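Dish Rack FAQ: Prenel Kitchenware Help

Which rack do you use?
A wire one with a grid base and upright tines.

Does it need a mat underneath?
On wood, yes. On a sealed top, wipe up once a day. 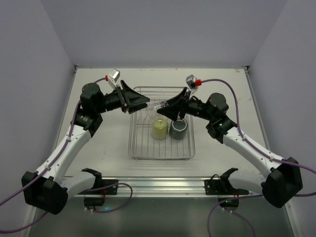

Two cups side by side in the wire rack.

Should mugs go in upside down?
Yes. Water collects in the foot ring, so tip each mug before you put it away. Leave a gap around glasses, which chip more easily than stoneware. 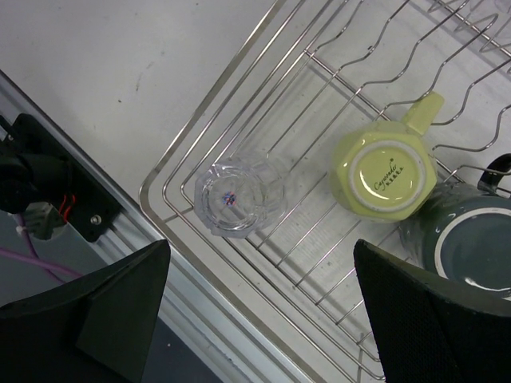
Clear glass and two mugs, bottoms up.

How long does drying take?
Up to 30 minutes for a glass. Mugs take longer.

Can the rack go in the dishwasher?
Yes, on the bottom shelf.

Who do I ask about spare parts?
Write to Despina Kalogeropoulos at the Brastgate store and quote part 501.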